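Field Sequential 3D on the Imden Monitor
Project report by Mansa Asante and Chaltu Tilahun, Clarkemwood, 2023-09-01

We wanted to find out if an old tube monitor could show real 3D with nothing fancier than shutter glasses and a small sync box, and we had a great time doing it! The idea is simple: odd fields go to the left eye, even fields to the right, and the glasses switch in step. Our sync box is built on a Trukska timer board (Chaltu soldered it twice, the second time beautifully).

Our test clip ran to 3933 fields. We logged every one with the Wieczorek signal logger and found 109 where the glasses switched late. Nearly all of those came right after a scene cut, so we added a 16 line delay buffer and ran it again.

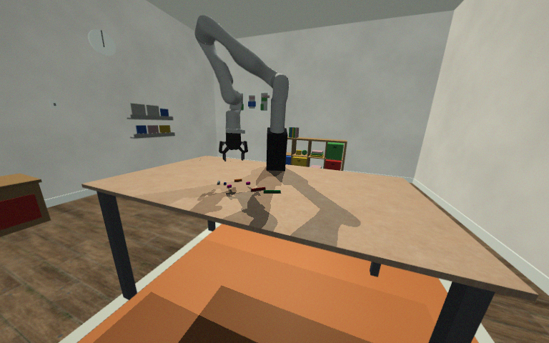
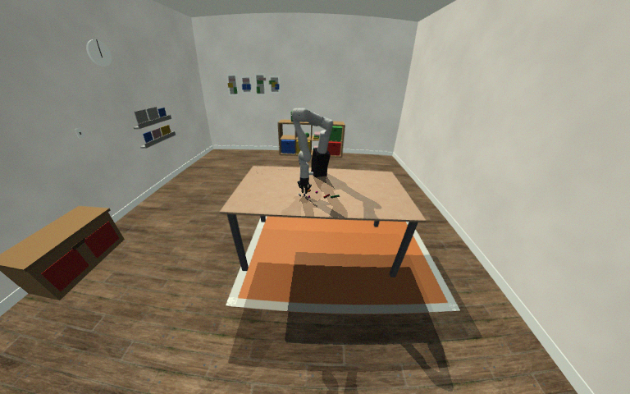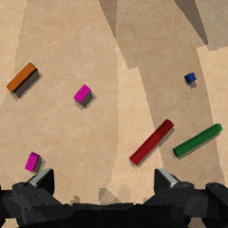 Why does the picture flicker more in 3D than in 2D?
Each eye only gets every other field, so the rate per eye is half of what the monitor is drawing. Turning the brightness down helps a lot.

The second run was so much better. Late switches dropped to 16, and the depth looked solid even with the lights on. We did see some ghosting on white text, which we blame on slow phosphor, but we haven't measured that yet. The sync cable was 200 cm long and we'd like to try a shorter one in September, plus a second pair of glasses on the same box.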